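Felleo bin picking cell, Bruletby — progress note
To: Hortensia Sosa
From: Siwan Craddock
Tue 23 May

Quick one before the call, fuller version to follow in June with the spend table.

Where we are: 1595 picks logged on the mixed bin since the last note. Target for this stage was met, then we lost 3 working days to the fault below. Nothing else has slipped.

The fault. Arm stopped hard on a protective stop mid-descent, gripper well down inside the bin. Fahad Cheema was at the pendant, no one inside the line, no injury. Logged as a near miss all the same as Ariel was due to go in and swap the parts over. Restarted, ran 12 picks, same again.

Cause, as far as we can tell — the cable bundle. On deep reaches with the wrist turned over, the loop gets pulled tight and the gripper signal drops out. Controller sees no gripper and stops, so the safety side did its job. What didn't work was our own recovery routine, wich tried to lift straight up without checking the wrist angle first. That's on us. 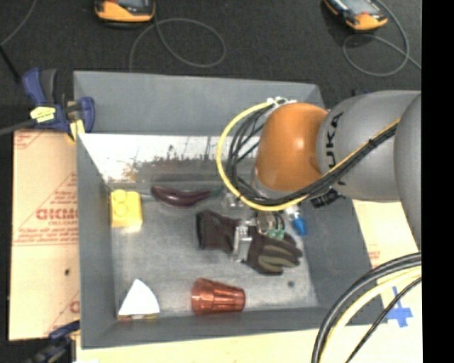

Done so far: longer loop, bundle re-tied, recovery routine now asks for a person before it moves. Speed held at 40 per cent until Eduardo Tiongson signs off the new limits. Soft items like gloves still the worst for deep reaches, so those are staying in the mix on purpose.

Still open: replacement connector from Pristamby, ordered, no delivery date yet. Wrist limits in software, half done. Near miss form needs your signature, Ariel Castillo has teh copy.

No extra money asked for at this point. Will ring if the connector drags on.

Siwan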